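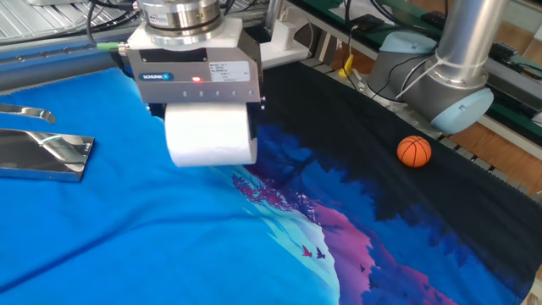
Zamfira Munteanu had put it to the Clirnham Textile Collection in her first letter, and she repeated it on Thursday when she was shown into the examination room: the cloth had never been meant to lie flat. It had hung in a stairwell, she said, and anyone who wished to know why the birds flew side by side should look at it from the fourth step.

The remark was entered in the register. The Collection entered all remarks made by donors, and Said Benmoussa, Senior Examiner, wrote this one in full before he replied.

"The cloth will be returned to the vertical in due course," he said. "The present requirement is that it be flattened."

She did not sit in the chair provided. She walked the length of the table, from the blue end to the dark end, with her handbag held behind her so that the clasp would not catch. The folds in the blue were soft ones and might be expected to yield. The trees were another matter. Her mother had always maintained that the trees were the weak part, and had dusted around them.

"Under Section 7 of the Deed of Gift," Mr Benmoussa continued, "the donor is asked to state the subject of the work. Your form says only 'evening'."

"It is evening."

"Mrs Lazăr's assessment says 'woodland with birds'."

"Smaranda Lazăr saw it in the morning," said Zamfira Munteanu.

Mr Benmoussa considered whether this constituted a correction. The Collection recognised corrections, clarifications and objections, and each had its own colour of slip. He took a clarification slip from the drawer and laid it beside the register, without yet writing on it.

She explained that the house in Gonditz had one window on the stairs, facing west. When the sun came through it the pink leaves went first, and after them the light blue between the trunks, and the black part at the side seemed to come forward into the hall. As a child she had been required to be in bed before the black reached the birds. She had once stayed to see what would happen. Her mother had lit the lamp.

"And the birds?" said Mr Benmoussa. It was not a question on the form.

"The red one was my father. The purple one was the lodger, Mr Bratu. They disagreed about everything and went to the market together for 17 years."

The heating came on beneath the floor. It was November, and the Collection permitted heating in the examination room from two o'clock. Mr Benmoussa turned to the page headed Provenance, where the purchase was recorded as having been made at Dernimard for the sum of 900, currency not stated. No space had been provided for lodgers.

"You may add a note," he said at length. "The limit is 500 words. It will be kept with the work, and a reader may ask for it."

"Will anyone ask?"

"I could not undertake that they will."

She sat down then, and he passed her the pen. She wrote slowly, in a large hand, stopping twice to look along the table at the fringe on the dark side – her mother had combed it at Easter – and once to ask how the Collection spelled "neighbour". He told her. When she had finished she had used very little of the allowance. Mr Benmoussa read the note through, initialled it, and amended the subject line in his own register to read "Evening, with birds".

He put the slip back in the drawer.

"There is a staircase in the east wing," he said. "It is closed to visitors. I should have to apply for the key."

"How long does that take?"

"Until Monday, as a rule."

Zamfira Munteanu buttoned her coat and asked whether it had a window.

Home | Stories | Poems | Past Issues | Submissions

Contact the editors | Copyright remains with the author | Back to top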